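My Hair, the Hard Water and Me
Saturday, April 27, 2024

I have been meaning to write this one since we moved, and a couple of you have asked in the comments why I stopped posting about hair altogether, so let me put the kettle on and get into it.

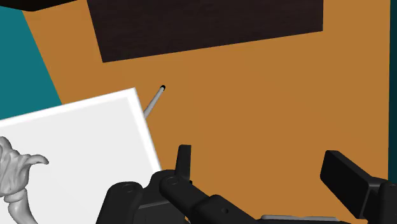 When we lived in the old apartment my hair more or less looked after itself. I washed it every third day with whatever was in the shower, let it dry while I ate breakfast, and that was the whole routine. Then we came out here in November, and by the second week my ends felt like the bristles on a push broom. The color went flat too. I blamed the new pillowcases, and then the heating, and then (I'm a little embarrassed about this) I blamed my age.

It was the water! I should have guessed from the kettle, which had grown a white crust in no time at all, but I suppose I never thought of my head as something that could get limescale. The test kit from the hardware store came back at 281 parts per million, and the little card that comes with it stops being polite somewhere around 180 and just says "very hard."

So I started trying things. The first was a clarifying shampoo from Wosholm, in the tall bottle with the pump that sticks. It does what it says, and the first wash was lovely, all squeaky and light, and my bangs moved again. But I got greedy and used it every time for three weeks, and my scalp went tight and itchy behind the ears. Once every two weeks is plenty for me. If your hair is fine like mine I'd start there and see how you feel.

Next came the Daltosier chelating rinse, which a reader recommended and which I put off buying on account of the price. You pour it through after shampoo, leave it five minutes, and then condition as if your life depended on it. It smells faintly of swimming pool and I can't say I look forward to that part. My ends are so much softer for it, though, and the brassy bit at the front has calmed down. I bought the big 900 ml bottle in the end and I'm still on it.

The Finine leave-in I wanted to love, because it smells of pears and my sister-in-law's hair looks marvelous with it. On me it was a greasy mess by lunchtime, even with a drop the size of a pea. She has thick curls down to her elbows and I have what I have. It went to her, and she was very gracious about it.

I did try the vinegar rinse too, one tablespoon in a big jug of cool water. It works better than I expected for something out of the pantry, but I got it in my eye twice and the bathroom smelled like a pickle jar until evening. I still do it now and then when I've run out of everything else.

A few people will tell me to get a softener for the whole house, and yes, I did ask. The quote was $2,738 with fitting, and the back fence comes first, I'm afraid. I have a Uniyal shower filter on order instead. I've read such mixed things about those that I am keeping my hopes low, but I'll use it for two months without changing anything else and tell you how I get on.

In the meantime, if you have hard water and fine hair and have found a conditioner that doesn't sit there like butter, please leave me a comment. I read them all, even when I'm slow to answer.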